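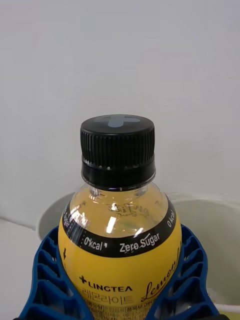
图4-1 带竖向棱纹的黑色瓶盖及盖下的防拆环

第四章 瓶装饮品的入库、陈列与开封管理

4.1 适用范围
本章适用于安装 Jarnell 立式冷藏展示柜的门店、食堂及会议服务场所，规定塑料瓶装饮品自到货至售出期间的操作要求。玻璃瓶及易拉罐饮品见第五章。冷藏柜的安装、调平与首次通电须按第二章完成后，方可执行本章步骤。

4.2 入库前的准备
1. 确认柜体背面与墙面的间距符合第二章要求，进风口前不得堆放纸箱。
2. 接通电源，将温度控制器设定为“饮品”档，空载运行至显示屏温度稳定。
3. 按层架标签核对承重。标准层架每层限装16瓶，加强层架的限装数量以标签为准。
4. 准备入库登记表。登记表一式两份，门店与 Hekthorpe 配送中心各存一份。

注：新柜首次使用时，柜内可能有轻微的塑料气味。可用温水擦拭内壁，开门通风后再行装载。

4.3 外观检查
1. 自纸箱中取出饮品，直立放置于平整台面，不得倒置或横放。
2. 检查瓶盖是否端正，盖沿与瓶口之间有无歪斜。
3. 检查盖下防拆环。防拆环与瓶盖之间的连接点应保持完整，环体不得脱落或开裂。
4. 透明瓶体应对光观察，核对液体颜色与该批次样品是否一致，有无絮状物或异常沉淀。果汁类产品的正常沉淀以供货说明为准。
5. 核对标签上的品名、批号与保质期，并填入登记表。

注意：连接点断裂的饮品一律视为已开封，不得上架，应放入退货箱并在登记表“备注”栏写明数量。

4.4 装载与陈列
1. 容量700毫升及以上的饮品置于底层，600毫升及以下的饮品置于中层和上层。
2. 先到期者置于前排，后到期者置于后排。补货时先将原有饮品前移，再从后方补入。
3. 瓶与瓶之间留出空隙，瓶身不得紧贴后壁出风口。
4. 标签正面朝外，价签与所在列对齐。
5. 关闭柜门，确认门封条四周贴合。

警告：柜门连续开启不得超过2分钟。补货量较大时应分次进行，待温度回落后继续操作。

4.5 服务场所开封
会议服务场所需代客开封时，按下列步骤操作：
1. 洗净双手并擦干。
2. 一手握住瓶身下部，不得用力挤压；另一手握住瓶盖棱纹处，逆时针旋转。
3. 待连接点全部断开后，缓慢旋开瓶盖。碳酸饮品应先旋松少许，待气体排出后再完全打开。
4. 瓶盖难以旋动时，可使用 Testa 防滑垫，禁止使用金属钳具或以牙齿开启。
5. 未饮用完的饮品须旋紧瓶盖并标明开封时间，当日营业结束时一并清理，不得放回陈列区。

4.6 每日检查
每日开门前及闭店后各记录柜温一次。显示温度高于设定范围时，先检查柜门与进风口；仍未恢复的，应将饮品移至备用冷藏设备，并按附录二联系 Surkcombe 服务站。自行拆卸机组面板造成的损坏不在保修范围之内。

4.7 空瓶回收
空瓶倒净残液后投入回收箱，瓶盖是否分离按当地回收要求执行。回收箱应每日清空，每周用中性清洁剂清洗一次，不得存放于冷藏柜顶部。

相关表格见附录一“入库登记表”及附录三“柜温记录表”。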